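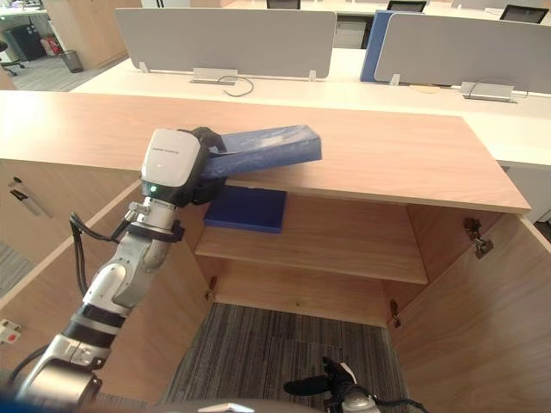
Ranger un classeur, cette tâche surhumaine

Rechercher sur le site OK

Rubrique : Sciences > Robotique

Par Hường Thái – 28/5/22 – 12 commentaires

Un stagiaire moyen met deux secondes à poser un dossier bleu sur une étagère. Le robot de Nester, lui, prend son temps, et Hạnh Lại lui en sait gré. « S'il va vite, il range la porte avec », soupire-t-elle.

Son équipe a baptisé la méthode Trikudano. Le principe tient sur un ticket de caisse : un opérateur guide les bras à la main, la machine enregistre, puis un réseau de neurones apprend à prédire non pas le prochain geste, mais toute une séquence de 50. Le bras hésite moins – et se trompe avec plus d'assurance, ajoute Thiện Lưu, chargé des essais.

En avril, après 253 démonstrations, le système réussissait 72 % de ses rangements. Le reste se partage entre les dossiers lâchés trop tôt et ceux que la pince refuse de rendre, par une sorte d'attachement. 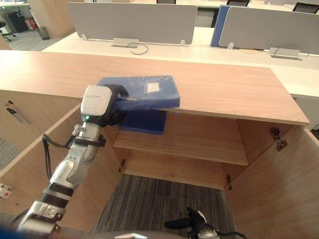

Le bras à l'œuvre au-dessus du meuble, portes ouvertes.

Le plus pénible reste le bord du plateau. Vue de la tête du robot, l'étagère disparaît en partie sous le dessus du meuble, et il faut bien viser ce qu'on voit mal. Eliécer Alvarado voudrait ajouter une caméra au poignet. Hạnh Lại préfère d'abord de meilleures démonstrations, les siennes de préférence. Le débat dure depuis deux réunions et la prochaine est déjà fixée.

Partager 72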